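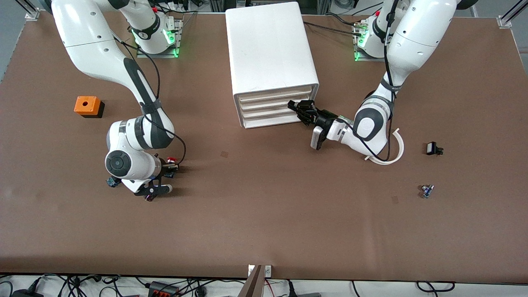 The two arms and the white drawer cabinet, with one gripper on a lower drawer.

I have worked in the parts store at Addo for a long time, and when we moved to the Kernberg site in May I thought the biggest change would be the bus. Instead it was the arms.

The project is called Muswood. It has two arms and one task for now: to open the right small drawer, take out what is inside and put it on the table for the technician. I did this with my own hands for years. It is not heavy work, but it is all day, and the drawers are low and shallow. My thumb knows each of them.

In the first weeks I was mostly angry, I must say it. My colleagues were not angry, they were quiet, and I think quiet is worse. The management gave us a talk of 30 minutes with many slides, and after it we had the same questions as before. Who will answer when a part is missing? Who signs the sheet?

Then Ohemaa Tsikata came down from the planning office and sat with us for two mornings. She asked how we choose between two parts which look the same, and she wrote down our words, also the rude ones. I told her that a drawer must be pulled straight, because if you pull it only at one end it can stick. She asked me to show it to her, and I showed it four or five times. Later I saw my sentence in the instructions for the cell. It was a strange feeling, a little proud and a little robbed.

What is different now? I walk less. We have around 400 kinds of small parts, and the arms are learning only a few of them, so most of the picking is still ours. But my day has other pieces in it. I check the lists, I put parts back where they belong, I stop the cell when something looks wrong. In Fadia, where I had my first job, the foreman decided everything, and here I may press stop without asking. I like this more than I expected.

What I do not like is the waiting. When you work with your hands, the time goes by itself. When you watch, you notice every minute, and you also talk less with the others, for your eyes must stay on the table. My younger colleague says he goes home more tired than before, and I believe him.

We still have no clear answer about the evening shift. I asked again last week and they told me after the summer. My contract is safe, his is a short one. I will write again when we know something.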